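The Year I Ran the Reading Buddies

I agreed to run Reading Buddies at my daughter's elementary school because I was standing near the coffee when the principal came in to refill it. That is the entire story of my qualification. I had a cup in my hand and a face that looked free on school mornings.

Reading Buddies pairs a grown-up with a second grader for 22 minutes before the first bell. The length is a matter of bus schedules, and it comes out as one picture book and a long conversation about teeth. We had 42 kids signed up by the end of July, when I was still telling people at barbecues how relaxed I was.

The school sits at the Cavport end of town, in a building that was designed for 355 children and a much smaller idea of what a library is. Ours shares its room with the band. On band mornings you read *over* something, usually a clarinet, and you learn to pick books with a lot of shouting in them. Bears are good. Anything about the moon is a waste of everyone's time.

Thomas Ferraro teaches second grade and has done so long enough that he is now teaching the kids of his kids. He gave me my only training, which took place in a hallway while he tied somebody's shoe. "Don't correct every word," he said. "Pick two." I asked which two. He looked at me the way he must look at a person who has glued something to a desk, and went back in to his class.

I have thought about that advice a lot. I corrected far more than two words in the first week. My first buddy, a boy with a great deal of hair and strong views on sharks, finally closed the book on my thumb and told me I could read it myself if I liked it so much. Fair enough. We switched to a shark book the next morning and I kept my mouth shut through "carnivvarous" and "finn-ed," and he got all the way to the end, including the index. He read the index out loud. He wanted the page numbers too.

Then there was the matter of grown-ups. Kids show up, mostly, because a bus brings them. Grown-ups have dentists and flat tires and a thing at work. By October I had a spreadsheet, and by November I had a second spreadsheet that explained the first. Alby Trevaskis saved me. Alby drove a bread truck before he retired and considers any hour after six to be the afternoon, so he was there every morning before the doors were unlocked, reading the paper in his car. If I was two grown-ups short, Alby took three kids at once and did voices. His bear sounded a lot like his wizard. His wizard sounded like a man backing a truck into a loading dock. There was a waiting list for him by Thanksgiving and I am not going to pretend it didn't sting.

The kids had to keep a log, one line per book, in pencil. The year's total came to 1,540 lines. I went through all of them one night in June at the kitchen table with a glass of wine, and can report that 31 percent of nothing was spelled the way the author intended. One girl rated each book in hearts and gave a very well-known prizewinner half a heart, with the note "to many feelings." A boy who had refused to read anything until February logged the same book about garbage trucks every day until school let out. Mr. Ferraro told me to count every one, so I did.

What I was worst at was the last day. I'd planned a small speech about how far they had all come. I got as far as "When we started," and the fire alarm went, and we spent our final 22 minutes on the kickball field in a line, arranged by height for reasons I never learned. My shark boy had brought his book out with him, which you are not supposed to do in a fire drill. He read me the index again. He got "carnivorous" right and didn't look up to see if I'd noticed.

I've signed on for next year. The principal asked by email this time, so I can't blame the coffee. Alby wants a bigger chair, and I want the clarinets moved to the gym, and I suspect only one of us is going to get anything. 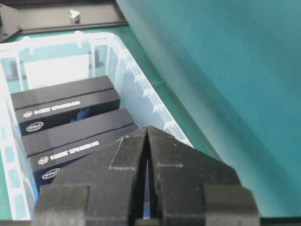
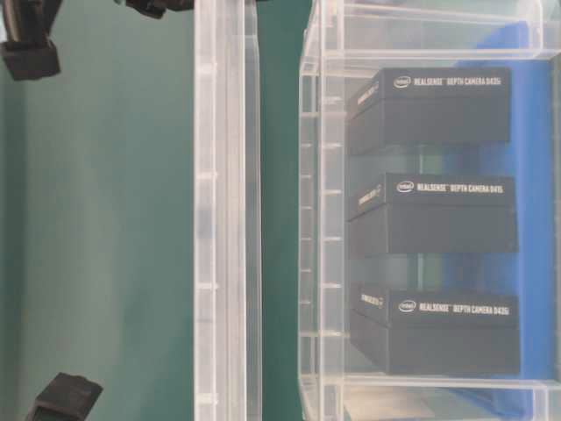 Black product boxes in see-through plastic bins.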